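4.2 Self-reported garment lifespans

Surveys of clothing use tend to ask owners how long they keep a garment, and the answers are then treated as data on wear. We doubt this. Of the 813 items logged by households in the Srithong sample, 289 were listed as "in regular use," yet 134 of those had no recorded wearing in the diary period. Printed pieces (Figure 3) were a common case. Owners spoke of them fondly and seldom put them on.
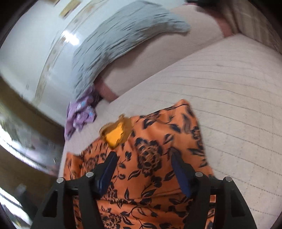
Figure 3. Orange garment with black floral and leaf print, on a quilted bed surface.

The Pivico study reports that bold prints are kept longer than plain cloth and reads this as proof of attachment. Its authors did not check whether the clothes were worn. A shirt at the back of a closet lasts a long time - so does a curtain in a box. Until diary records are collected alongside interviews, claims that print design reduces textile waste should be treated as untested.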